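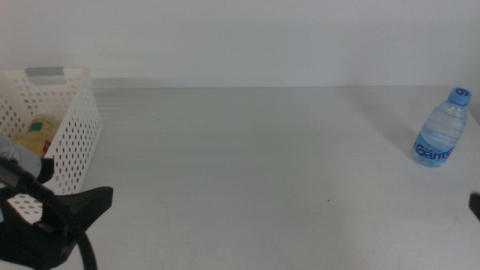 Household Organization, Unit 3: Clearing a Work Surface
Instructor: Séverine Deschamps

Start with the items, then choose the container. A basket picked too early tends to get filled with whatever is closest.

Sort by where things are going - fridge, pantry, recycling, another room. One basket per destination.

Bottles
Upright if the basket is deep enough to support them. In a shallow basket, lay them down with the caps tight and the labels facing out. Drinking water stays on the table until last.

Baskets
Perforated plastic is easy to rinse and lets you see part of what is inside. Put the label on the rim, where it can be read from above. Write the destination on it and leave the contents off.

Wiping down
Dry cloth first for crumbs, then damp. Work from the wall toward you.

For next class: clear one surface at home in 14 minutes. Write down what went into each basket and anything you had to move twice. Half a page, due Monday.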